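Deux pinces noires, treize soirées de bricolage

À l'atelier partagé Nallemell, Itziar Urquijo a trouvé son bonheur : des pinces à main, une dans chaque poing, qui apprendront un jour leurs gestes à son bras Skovley !
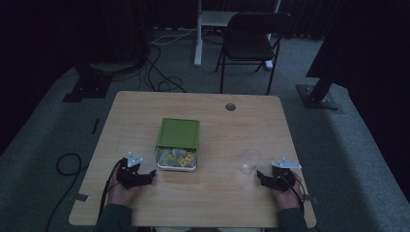 Depuis novembre, elle reprend tout, du ressort à la gâchette. La petite plaque triangulaire percée, dressée sur chaque pince, elle l'a redessinée trois fois. Son exercice favori ? Le verre transparent, à peine visible sur le bois (un régal de difficulté). Budget total : 152 euros, câbles compris.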